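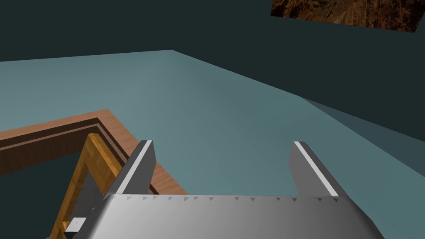 Two-finger gripper, computer rendering

How to Do a 24-Hour Urine Collection at Home

A 24-hour urine collection measures what your kidneys put out over a full day. It is ordered for kidney stones, protein in the urine, some hormone problems, and to check how well the kidneys are filtering. The result depends on two things: the start and stop times, and whether every drop in between made it into the jug.

These steps are for adults using the Araser collection kit handed out at the Pedurstead clinic. If the sheet that came with your kit says something different, follow the sheet.

What is in the kit

The kit has a large orange jug with a screw cap, a plastic collection hat that sits under the toilet seat, a label, and a zip bag. The jug holds 3000 mL. Some tests need a preservative, and in that case there will already be a small amount of liquid or powder in the bottom. Do not rinse it out or pour it off. The preservative may be an acid that can burn skin, so keep the cap on between uses and keep the jug away from children. If any gets on you, rinse with plenty of water.

Before you start

Ask the office whether you need to stop any medicines or foods. Vitamin C, coffee, bananas, and certain blood pressure pills can affect some tests and have no effect on others. Don't stop a prescription unless you are told to.

Pick a day when you will be home. Put off the collection if you have your period or are being treated for a urinary infection, and call to ask about new dates.

Collecting

Start in the morning. When you get up, empty your bladder into the toilet and flush. This urine is not saved. Write the exact time on the label as your start time.

From then on, save all of it. Urinate into the hat, then pour it into the jug. If the jug contains preservative, pour slowly to avoid splashing, and never urinate straight into the jug. Screw the cap on and tilt the jug gently a few times to mix.

Urinate before you have a bowel movement so the two stay separate. Put toilet paper in the toilet and keep it out of the hat.

Drink your usual amount unless your order says otherwise. Kidney stone patients in particular should eat and drink the way they do on any normal day, or the numbers won't mean much.

Night trips count. A note taped to the toilet lid helps.

The next morning, at the same time you started, empty your bladder once more and add that urine to the jug. Write down this time as your stop time.

Storage

Keep the jug in the refrigerator, at or below 40°F but not frozen, or in a cooler with ice that you refill as it melts. A few tests are kept at room temperature, and the label will say so.

If something goes wrong

If you miss a collection or spill part of the jug, even 100 mL, call the office before going on. Most of the time you will be asked to throw it out and start over with a new kit. Do not top up the jug with water or try to guess the amount lost.

If the jug is nearly full before the day is over, ask for a second one. Label them 1 of 2 and 2 of 2, and bring both.

Dropping it off

Check that the label has your full name, date of birth, and both times. Tighten the cap, put the jug in the zip bag, and carry it upright. The lab windows at Ham and Sisbridge both take jugs in the morning. Bring it in the same day you finish. Many orders include a blood draw too, so check your paperwork and leave time for it.

Results usually come back within several days and go to the office that ordered the test.

Call sooner if you have a fever, pain in your side, blood in your urine, or trouble urinating.

Related pages
Clean-Catch Urine Sample: Steps for Men and Women
Fasting Before a Blood Test
Straining Urine for a Kidney Stone
Low-Oxalate Foods
Lab Hours: Ham and Sisbridge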